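4.2 Sorting play at the Mesgate nursery

Print | E-mail

Children at Mesgate had 14 minutes of free play with mixed building bricks. Of the 60 children observed, 26 grouped them by colour first. Few used size. Staff did not prompt them, and bricks dropped on the floor were left out of the coding.

Comments (2)

Did the younger group use the same bricks? We run something similar in June.

Useful, thanks. Table 3 is hard to read when printed.

Figure 2. A green two-by-two brick.
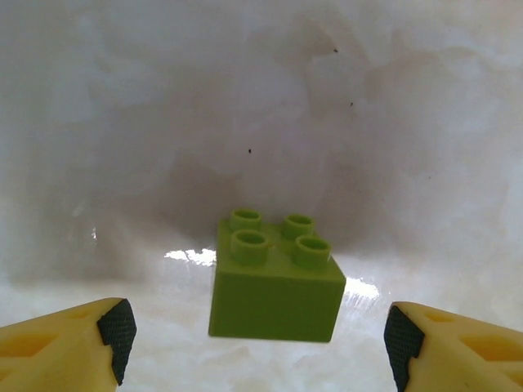

The younger group had the same bricks but a shorter session.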